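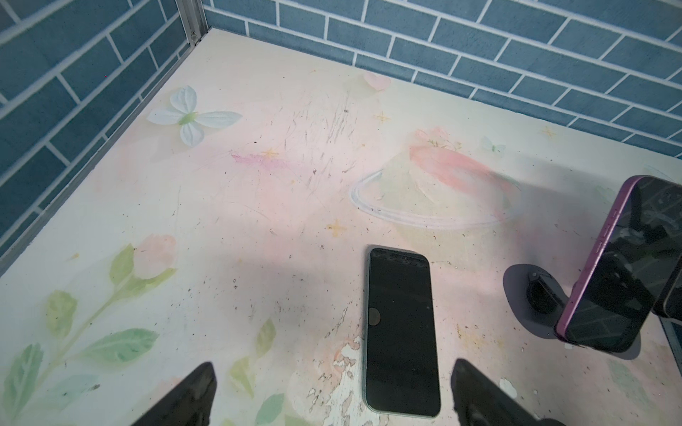

Priltora Brick-Look Printed Wall Covering, Slate Blue

Running bond brick pattern, slate blue with thin white grout lines. The print is the whole look, so no grouting and no tile saw. Goes up on any clean flat panel. We sell a lot of it for booths, display boxes, play kitchens, shelf backs, small photo corners.

Sold by the roll or by the cut piece. Cut pieces can't go back, sorry. Rolls can, if the wrap is still on.

Details
Color: slate blue / white lines
Pattern: running bond, straight repeat
Finish: matte
Back: self adhesive, peel liner
Roll: 5 yards
Item no. 2280
Ships from: Briltside warehouse

Doing a box or a corner
Start in the corner and work out. Pattern has to meet on both walls or you will see it every time you look in there. Line up the white lines first, bricks second. A aluminum corner post hides a cut edge that wandered a little, same for a thin metal trim strip along the bottom. We carry both under the Ots name, silver only right now. Screws are in the bag with the post. Trim has no screws, goes on with tape (not included).

Cut long, trim after. Sharp blade, change it often.

Floor sheets
The pastel sheets are a seperate listing. Pale cream to blush, white flowers, pink hearts, little green butterflies, a bowl with a pink ribbon drawn around it. Print is soft and light, goes fine with the slate blue. It does mark with use. If things get slid around on it all day, phones, tins, anything with a hard edge, plan on swapping the sheet now and then. Lays loose, no glue.

Old Fokton floor sheets fit the same base. We still have some, email first.

Cleaning
Damp cloth, dish soap. No scrub pads on the wall print or the floor. Sticky stuff left from tape comes off with a bit of cooking oil, then soap, then wipe dry.

Stock
Restocked 15 November 2021. More than 1000 rolls came in so the August back orders are all packed. If yours hasn't shown up write to Prodromos Tzavaras in the order office and put the order number in the subject line please, it goes alot faster.

Samples
One hand size piece per address, free. Wall print only. Screens show the blue too gray or too bright depending, so get the sample before you buy for a big job.

Returns
30 days, full rolls, wrap on. You pay shipping back unless we sent the wrong color.

Goes with
Ots corner post, silver
Ots bottom trim, silver
Pastel floor sheet, flowers and bowl
Spare blades, pack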